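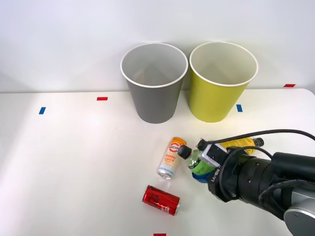

2024-11-10
Workshop notebook, Cirkville
Linseed putty, second batch, and the Ozoliņš sashes

Carried on with the putty. The first batch from September is still too soft in the tub and leaves an oily edge on bare wood. Birutė thinks I put in too much boiled oil and she is probably right. My note from that day only says "oil to feel," so I can't check it. Weighing everything from now on.

Whiting from the open sack, sieved once. The sack had picked up some damp along the bottom fold, so I took from the top and spread it on a tray near the heater overnight. It clumped less than last time. Raw linseed oil from the Avanus can, no boiled oil at all in this one. Mixed by hand on the slab, rested under a cloth, kneaded again after lunch.

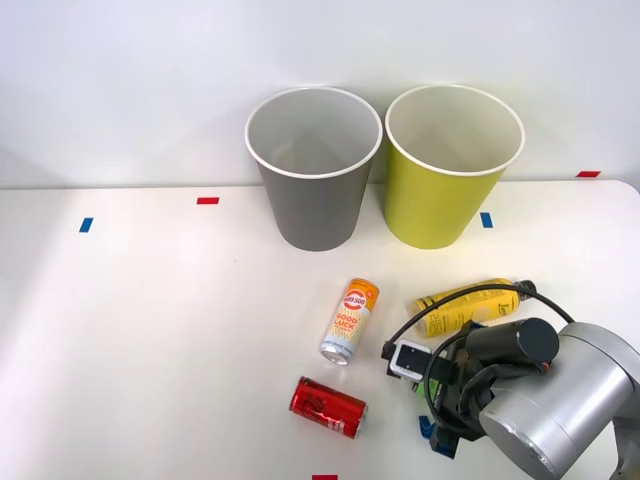

3 min read

The second kneading makes the difference. Before the rest it cracked when I bent a rope of it around my thumb. After the rest the same rope bent without opening up, and it came off the knife clean. I split the batch and put half in a jar with a skin of oil on top, the other half wrapped in plastic with the air pressed out. Want to see which one keeps better. Labels are on the lids.

Sashes: the lower one from the stair window is stripped and the glass is out. One pane broke, lower left, where there was already a crack running up from the corner. The rest came out whole with the steam box. Six minutes in the box was enough for the old putty to lift in long pieces on the sunny side. The shaded side needed another round, and even then I had to go at the corners with the hacking knife. Slower than I wanted. Oskari says to score the paint line first so the steam can get in behind it. Will try that on the upper sash.

The bottom rail is worse than it looked with paint on it. Soft at both ends, and the left tenon crumbles if you push an awl into it. The right one is sound past the first bit of wood. I would rather splice the left end than make a new rail. The profile doesn't match either of our cutters, and a splice only needs the molding run a short way by hand. Birutė has some old heart pine set aside that is close in grain. Ask her before cutting.

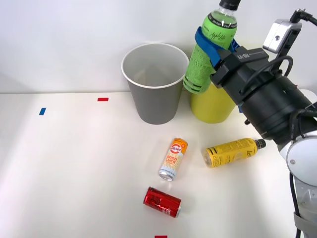 Gray paper cup near the back of the table, red and blue tape on the tabletop.

Priming. Rebates on the stripped sash got a thin coat of oil and turpentine, wiped back. It soaked in fast on the bottom rail and hardly at all on the stiles. Left it flat on the rack with battens under it. Last time I skipped this step the bare wood drank the oil out of the putty and it went chalky, so no glazing until the rebates stop looking dull.

Glass: measured the broken pane as 47 cm on the long side, less clearance. The opening is out of square, so I made a card template and wrote "face" on it. There may be something usable in the crate of old glass in the back. If not, it's new float, and I should warn the owner that it will look flatter than its neighbors.

Cord and weights: cord is shot on both sides. The weights are cast iron and only rusty on the surface. The pulleys turn after cleaning, though one of them squeaks under load. A drop of oil, then leave it alone. Cleller has waxed cotton cord in stock again and I've asked them to hold 2 hanks for us. 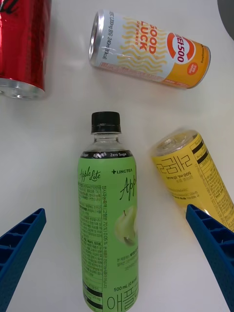 The pulley stile on the left has been painted shut at the pocket piece, so getting the weight back in will mean cutting the paint line and easing the pocket out from the bottom. Don't pry from the top, the old screw there is rusted solid and the wood around it is thin.

To do
Ask Birutė about the heart pine
Score paint line on upper sash before steaming
Look through the old glass with the card template
Check jar and wrapped putty side by side, write down the feel of each
Order whiting
Oskari has the good glazing knife, get it back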